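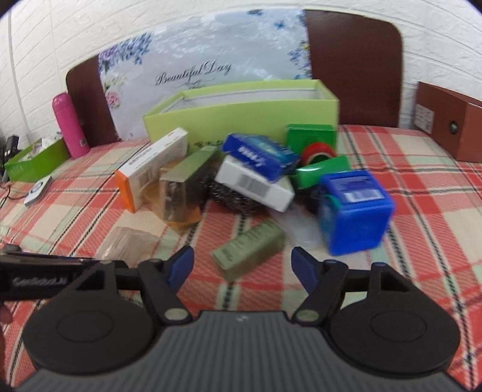 Can Plikia stream to older phones yet? On wifi, mostly — on mobile data the picture still drops to mush after a few minutes, and we're not calling that done.

Progress to 2026-03-19, for Ewan Costigan

Server side. Moved the last of the game sessions over to Gokico. Frame rate holds at 60 on the racing title and the puzzle one. Antwi, the open-world build, is the problem child, fine indoors and then stutters as soon as the map opens up. Hemi thinks it's the texture loading. I think it's the encoder. We'll know when the new logs are in.

Input lag. Down to 64 ms on the home line, was a good deal worse in November. Touch controls still feel a bit floaty in the menus. Controller support works, but you have to pair it before you launch, and the help text doesnt say so yet.

Testers. 25 places on the closed test, all taken. Bug reports are coming in through the Skurnedar board, please don't email them to me, they get lost. Ticket 1911 (sound carries on after you quit) is fixed and waiting for sign-off.

Money. Inside budget. Server hire will go up when we open the second round, Hemi Pomare has the quote and will send it seperately.

Next — mobile data, then Antwi, then the save-game sync, which hasn't been started. Need a decision from you on the tablet version before we book any more server time.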